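Council and Meetings > Parish Council > Allotments Working Group > Minutes

Search minutes and agendas Enter keyword Go

Last updated: Thu 7 May

MINUTES OF THE MEETING OF THE ALLOTMENTS WORKING GROUP

Held in the Small Meeting Room, Grunent Parish Office, at 7.00 pm

Present: Cllr Anwara Khondokar (Chair), Carter McIntyre (Clerk), Cllr Chowdhury, the plot holders' representatives for Nudia Lane and Clustum Field.

Members of the public: 6

1. Apologies for absence
Apologies were received from the representative of the Horticultural Society and were accepted.

2. Declarations of interest
Cllr Chowdhury declared an interest in item 6 as the tenant of a plot at Clustum Field. It was agreed that he might speak on the item but would not vote.

3. Minutes of the previous meeting
The minutes of the previous meeting were approved as a correct record, subject to one change. Under item 8, "lower gate" should read "upper gate". The Chair signed the minutes.

4. Matters arising
The Clerk reported that the padlock on the upper gate at Clustum Field had been replaced and that new keys were available from the Parish Office on production of a current tenancy agreement. Tenants who had not yet returned the old key were asked to do so. The deposit would be carried over to the new key and no further payment was due.

The broken stile on the footpath beside Nudia Lane had been reported to the rights of way officer. A reference number had been given but no date for the work. The Clerk was asked to write again.

5. Water supply at Nudia Lane
The Clerk presented the quotation for replacing the underground pipe between the meter and the second trough. The quotation was for £2475, to include digging, laying the pipe, refilling the trench and reinstating the grass path. Two other contractors had been approached. One had declined on account of other work and the other had not replied.

Members discussed whether the pipe might be repaired at the joint nearest the hedge, where the leak had first been noticed. The plot holders' representative stated that this joint had been repaired before and that the ground beside it remained soft for much of the winter. It was the view of the meeting that a further repair would be poor value.

Cllr Chowdhury asked whether the work would affect the plots on either side of the path. The Clerk replied that the trench would follow the line of the existing pipe and that tenants of the nearest plots would be given written notice. Any crop lost through the work would be considered when the rent was next due.

RESOLVED: to recommend to the full Council that the quotation be accepted, the cost to be met from the allotments reserve.

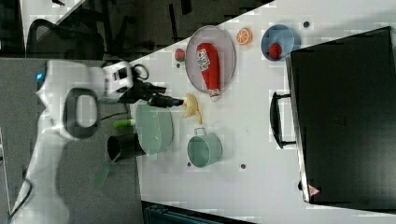

Will the troughs be turned off while the pipe is being replaced?

The supply to all troughs at Nudia Lane will be off for up to 3 days, and tenants are advised to fill water butts and cans beforehand. Notice of the start date will be placed on the site board and sent to each tenant by post or email.

6. Review of rents
The Clerk circulated a paper comparing present rents with the cost of running the two sites. Income had covered water and grass cutting in the last year but had left nothing towards repairs. Members considered whether the increase should be made in one step or spread over 2 years.

The representative for Clustum Field spoke in favour of the second course. A number of tenants there had taken on full plots in poor condition and had spent a good deal on clearing them. The Chair noted that tenants must be given proper notice under the tenancy agreement and that no change could take effect before the October rent day.

Cllr Chowdhury asked that the reduced rate for half plots be kept. This was agreed in principle.

RESOLVED: that the Clerk prepare figures for an increase spread over two years, for consideration at the next meeting. Cllr Chowdhury did not vote.

7. Uncultivated plots
The Clerk reported on the spring inspection. Letters had been sent to the tenants of plots found to be overgrown. Most had replied and begun work. One tenant had asked for more time on grounds of ill health, and the meeting agreed to this without a fixed limit, the position to be looked at again after the summer inspection. One plot at Nudia Lane had been given up and would be offered to the next person on the waiting list.

8. Bonfires
A complaint had been received from a resident whose garden adjoins Clustum Field. Members were reminded that bonfires are not permitted on either site between the start of April and the end of September. The Clerk would place a copy of the rule on both boards. The representative for Clustum Field asked that the wording be made larger than on the last notice, which had been hard to read from the path.

9. Public participation
A resident asked whether the hedge along Nudia Lane could be cut back where it narrows the pavement. The Chair explained that cutting would have to wait until the end of the nesting season. The resident also asked that the cuttings be cleared the same day, and the Clerk undertook to raise this with the contractor.

A tenant asked whether hens might be kept at Clustum Field. The Clerk was asked to check the wording of the lease and report back.

10. Date of next meeting
To be confirmed by the Clerk once the hall bookings are known.

The meeting closed at 8.35 pm.

Signed ............................ Chair

Action list
Clerk: second letter concerning the stile at Nudia Lane
Clerk: recommendation on the water pipe to go on the full Council agenda
Clerk: rent figures for next meeting
Clerk: bonfire notices, both sites
Clerk: hedge cuttings, Nudia Lane
Clerk: lease wording on the keeping of hens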